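How to Hang and Maintain a Forage Feeder in an Indoor Primate Enclosure

Last updated May 9, 2021

These instructions cover the mesh-fronted forage feeder used in the tamarin and marmoset rooms at Gustalano. They apply to indoor enclosures with a welded mesh roof or a fixed overhead beam. Outdoor feeders are hung from a different bracket and are covered on a separate page.

The work takes one keeper if the animals can be shifted to the adjoining den, and two if they cannot.

What you need

One forage feeder, Urnov pattern, with lid and drain tray
Two stainless steel screw-lock links
One length of steel chain, cut to suit the roof height
One anti-rotation tether with a swivel at the lower end
Adjustable wrench
Substrate (shredded paper, dry leaves or coarse hay)
Daily ration for the group, already weighed
Enrichment log, paper or Ilteo

Do not use rope for the main suspension. Small primates pick rope apart at the knot, and loose strands can wrap around fingers and toes. The same goes for snap hooks, which can be opened from inside the enclosure by a patient animal.

Before you start

Shift the group and lock the slide. Check the lock by pulling on the handle, then hang the keeper-in tag on the outer door. Count the animals into the den through the viewing panel and write the number on the door sheet.

Look over the feeder on a table outside the enclosure. Run a gloved finger along each edge of the mesh front. Any cut end that catches the glove has to be filed down or the panel replaced. Open and close the lid several times. It should drop under its own weight and should not trap a finger at the hinge side. A feeder with a cracked body goes back to the workshop even if the crack does not reach the edge.

Hanging the feeder

Choose a point where the feeder will sit within reach of at least two perches, approached from different sides. A feeder with a single approach will be held by one animal, usually the dominant female, and the rest of the group will feed from the floor. Keep it clear of heat lamps and away from the water bottle.

Fix the upper link through the roof mesh so that it takes in two crossing wires, or around the beam eye if there is one. Tighten the sleeve by hand, then give it a further quarter turn with the wrench. Attach the chain. Attach the lower link to the feeder yoke and to the chain and tighten it the same way.

Cut off any surplus chain. A free tail swings and can hit an animal in the face. If the tail is needed for later adjustment, double it back into the upper link.

Fit the tether last. It runs from the base of the feeder to the nearest fixed perch and should have a little slack, enough for the feeder to tip when it is handled but not enough to form a loop. If you can pass your fist through the slack, shorten it.

Pull down on the feeder with your full arm weight, then push it in each direction. Watch the upper link while you do this. If the sleeve turns at all, start again from the link.
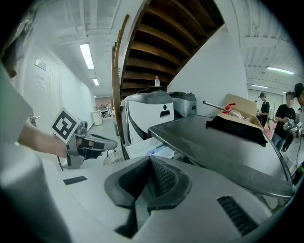 A hand on a handheld gripper with a square black-and-white marker on top.

Filling

Put in a layer of substrate first, deep enough to cover the drain slots. Add about half of the dry ration and mix it in by hand. Cover with more substrate and scatter the remainder on top. The visible food brings the animals to the feeder and the buried food keeps them there.

Do not add soft fruit. It soaks the substrate and the whole fill has to be thrown out. Gum, live food and supplements are given separately so that intake can be checked.

The forage fill is part of the daily ration and is taken out of the bowl amount. Keepers new to the section sometimes add it on top - check the diet sheet before weighing.

Release the group and stay at the viewing panel for 15 minutes. Record which animals use the feeder and whether any is driven off. If the same animal is driven off in two sessions in a row, hang a second feeder at the other end of the room.

Adjusting the difficulty

The mesh front comes in two gauges. Begin with the open gauge. Move to the narrow gauge when the feeder is being emptied well before the midday check. Animals over a certain age, and any with a hand injury, may not manage the narrow gauge; for a mixed group, leave one feeder of each type.

The baffle supplied with the Ahuja retrofit kit can be used with either gauge. It slots in behind the mesh and makes the animal reach sideways. Remove the baffle before washing, as it holds wet substrate against the body.

Do not change the gauge, the baffle and the position on the same day. The log entry is of little use if more than one thing has changed.

Cleaning

Empty the feeder every evening. Brush out the substrate, wash in hot water with the section detergent, rinse and leave upside down to drain. Disinfect weekly and whenever an animal in the room has loose stool. The links and chain are washed in place and taken down for inspection in May, with the rest of the overhead fittings.

Logging

Enter each session in Ilteo under Feeding, Forage, Fixed. The entry needs the room, the gauge, baffle in or out, the position code and the time the feeder was found empty. Free text is optional. The forage table held 1,443 entries at the last export, and a single file is limited to 3,000 rows, so export by room if you need more than one year.

If Ilteo is down, use the paper sheet on the back of the kitchen door and enter it before the end of the next shift. Initial the paper copy once it has been entered and leave it in the tray.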